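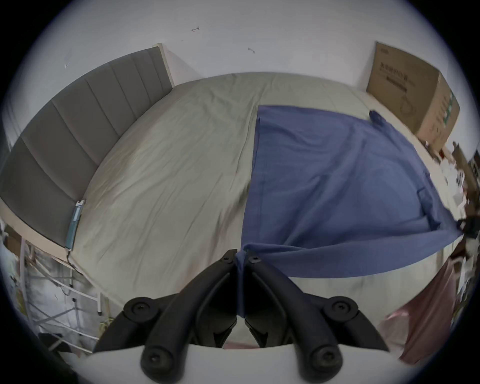
Kourosh Ansari wrote to us in May to say that he had given up on blue sheets altogether, having bought three sets elsewhere that faded to the colour of an old dishcloth, and could we please tell him whether ours would do the same before he parted with any more money. We wrote back at some length (we do tend to) and most of that letter has ended up on this page.

The Sutelton Flat Sheet in Blue

We have been selling bed linen from our shop in Clodville for a good many years now, and the Sutelton is the sheet we take home ourselves. It's a plain, generous flat sheet with no piping, no buttons and no fuss, made from washed cotton that is soft from the first night and gets softer as it goes along. It does crease a little, as washed cotton will, and we rather like it that way, but if you're an ironer by nature it presses up beautifully while still damp.

Back to Kourosh and his question. The blue is dyed in the yarn before weaving, so the colour goes all the way through. It will mellow over time, as any blue does, but slowly and evenly. Wash it inside a full load of similar colours, go easy on the powder, and dry it out of strong sun if you can manage it.

Lots of customers lay it over a pale fitted sheet, and we think blue over a soft greenish beige is lovely, especially against a grey headboard. It's cut wide enough to hang well down the sides, so do leave yourself some to tuck in. If you find one corner always comes adrift in the night, pull the sheet a little further down the bed and fold the foot under first, then the sides!

Details

Fabric: washed cotton, yarn dyed
Colour: blue
Sizes: double, king, super king
Washing: machine wash at 40, cool tumble or line dry
Price: king size £70
Item number: 457

Delivery takes up to 8 working days, and you have 31 days to send it back unused if it doesn't suit. You're also very welcome to come and feel the cloth at our Lurnville shop, where there's always a sheet out of its packet. Matching pillowcases are sold separately, in pairs.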